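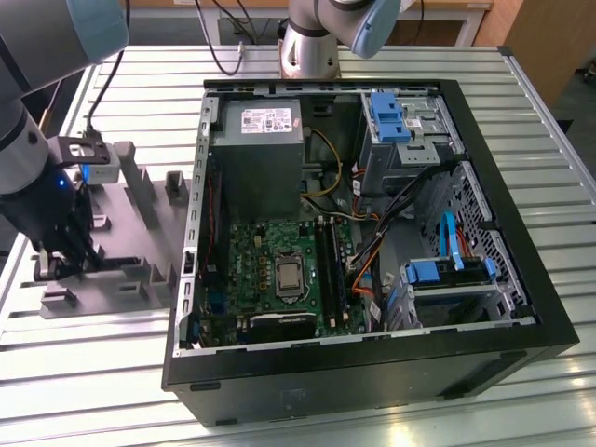
The second life of the office tower

When a company changes its computers, the old ones usually leave by the back door. In Flestemcombe they leave by the back door too, but many of them travel only a short distance, to a former seed store behind the railway line. The name over the entrance is Skura, and inside it smells of dust and warm plastic.

Esben Baldursdóttir opened the workshop in September, after many years of repairing tills and printers for shops. Desktop computers were at first a side business. Now they fill the shelves up to the ceiling, and a second room had to be rented for the keyboards.

"People think an old computer is slow because it is tired," Esben says. "A processor does not become tired. The fan has collected dust, the disk is old, there is too little memory. These are small things and I can change them before lunch."

The work begins with laying the tower on its side and taking off the panel. Many of the office machines of a certain age were made by people who expected that somebody would open them again. Where a part should be pulled or pressed, there is often coloured plastic to show it. A blue latch holds the optical drive, and blue rails carry the hard disk in its bay. Esben likes these blue pieces very much and keeps a jar of spare ones, because they are the first thing to break when a person is impatient.

Dust comes next, with a soft brush and then with air. After this the memory is taken out, the contacts are cleaned, and the modules go back into their long black slots until the clips close. Expansion cards are lifted out if the next owner will not need them. The power supply stays shut. Esben tests it, and if it gives a wrong voltage it is replaced whole.

The cables need more patience than I had imagined. A tower of this kind has yellow and black wires coming down from the power supply, and flat data cables in orange or blue which go over to the drives. In the factory they were folded in one certain way. After ten years and three technicians they are folded in another way, and sometimes one of them lies against a fan. Esben opens every fold and begins again.

I asked if it would be simpler to put everything in a new case. The answer was a long look, and then a cup of coffee.

The finished computers go to different places. Thoroddsen, a bookkeeping firm in the same street, bought 52 of them when it moved to larger rooms. Others go to families, to a sailing club, to a retired surveyor who wanted a machine with a real disc drive for his maps. The price for a private buyer is 115 pounds, with a new solid-state disk and a keyboard from the second room. A mouse is extra, which causes more discussion than anything else in the shop.

Not every tower can be saved. The swollen capacitor is the usual reason, and after it the cracked board. Such machines give their parts to others. Power supplies, drive cages and card brackets are sorted into grey crates, and what remains is collected by Wonitz, a metal dealer, who pays by weight.

For readers who want to try at home, Esben has some advice. Pull out the mains lead and press the power button once, so that the last charge goes away. Touch the bare metal of the case before you touch the board. Take a photograph of the cables before you move the first one. Leave the processor where it is, unless you have fresh thermal paste in the house. And put the screws in a cup, because the carpet will keep them.

Skura is open in the mornings. Bring the tower, but leave the monitor at home; there is no more space for monitors.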